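Coro Community Boards > Local > Education and Courses
Thread: End of year media show at Bellamy College - worth the trip?

tarn_end
My nephew is on the second year of the digital media course at Bellamy and we've all been told to come to the April showcase. Tickets are free but you have to book through the Minau site, which wanted my date of birth and my postcode before it would let me reserve a chair in a college hall. Has anyone been before? The flyer says "industry guests" and "an immersive evening of student work". I've sat through immersive evenings. I'd like to know what I'm getting.

pellow
Went last year. It was a corridor of prints, then a screening in the lecture theatre, then warm orange squash. Some of the prints were very good. The screening was an hour and ten and could have been half that.

kettle_lane
Pellow is being a bit mean. My daughter had a piece in it and the hall was full. For a lot of them it's the first time a stranger has looked at their work. You can't put a price on that.

tarn_end
I'm not trying to put a price on it, I'm asking how long the film is.

pellow
Last year's was 12 minutes. It was the shorts before it that went on.

Hobday
What I want to know is who the industry guests are. Two years running the college has used that phrase. The first time it was a man from a wedding video firm and somebody's cousin who worked in a camera shop. Nothing wrong with either, but don't put it on the prospectus next to a line about employment. I asked at the open evening how many of last year's leavers were working in anything to do with media and was told they "don't hold it in that form".

kettle_lane
Ummont sent two people last year. They're a proper production company and they stayed for the whole thing.

Hobday
Ummont sent two people because Ummont supplies the editing software and the contract was up. I'd stay for the whole thing too.

kettle_lane
Do you know that or are you guessing?

Hobday
The contract is in the governors' minutes, which are on the college website. Why they stayed until the end is my guess, I'll give you that.

F_Marrow
I did this course, finished three years ago, so I'll have a go at answering properly. The teaching depends on who you get. I had Chun-yin Chien for editing and he was the best teacher I've had in any subject. He'd make you cut a scene with the sound off, then play it back to the class and wait for you to spot what was wrong with it. The sound module was a different story. We had a cupboard of microphones and a booking sheet that was always full, so most people recorded on their phones and said it was a choice.

The showcase is put together by the students, that part of the flyer is true. We hung the prints ourselves and ran the projector. What the flyer leaves out is that it counts towards your mark, so "student-led" is stretching it. 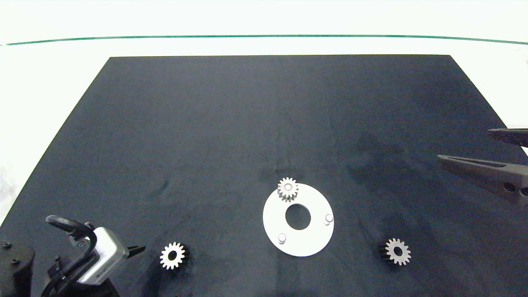 I got one bit of paid work from mine, a day's editing for somebody who picked up my card. I don't know anyone from my year who got a job out of the evening itself. Three of us work in the field now and we all got in by pestering people by email for months. Go and see your nephew's work by all means, just don't let the speeches tell you it's a careers fair.

tarn_end
Thank you, that's more than the college managed in two emails. Does he mark it, Chien? Nephew talks about him a lot.

F_Marrow
He did the editing side when I was there. Couldn't say now.

pellow
Being marked would explain why nobody cuts anything. If you get credit for being in it, everything goes in.

F_Marrow
No, there was a limit per person and they stuck to it. The year was just big.

kettle_lane
Can I say that all of you are talking about this as if it were a film festival. It's a college show. Some of it will be rough. I'd sooner see rough than nothing.

Hobday
So would I, and I'd have no complaint if they called it a college show. It's the word "immersive" I object to. That and giving Minau my date of birth.

tarn_end
Booked two seats. I put 1 January for the birthday and it went through fine. Does anyone know if you can park round the back after five or is it permit only?

pellow
Permit only until six. They do check.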